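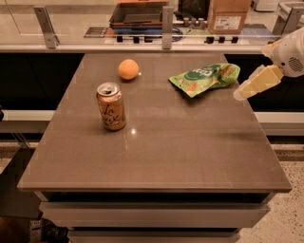

Week 3 handout: clearing a counter

OK, so last week we talked about sorting on paper, and a bunch of you told me it felt too easy. Fair enough! This week we do it with real stuff, the kind that piles up on any break room counter: a drink can, a piece of fruit, a snack bag.

My rule is to ask where a thing goes before you pick it up. Say it out loud if you like (Đức Bạch does, and he's the fastest sorter I've taught). A La Croix with the tab already open might still have something in it, so keep it upright and check before it goes in recycling. An orange goes back to the fruit bowl. A crumpled bag is the tricky one - it can look finished and still have a handful of crackers at the bottom. Feel it first, then decide between trash and the snack drawer.

Wipe last. Dark glossy counters show every ring and crumb, so go over the top once with a damp cloth and once with a dry one, back edge to front edge. And don't sweep crumbs onto the drawer fronts, please, I find them there every single term.

For next time: pick one counter at home, clear it, and write me nearly 100 words on which item slowed you down and what you did with it. Corentin Hervieu has the spare cloths if you need one. The Prasness reading is still due in May, same as before.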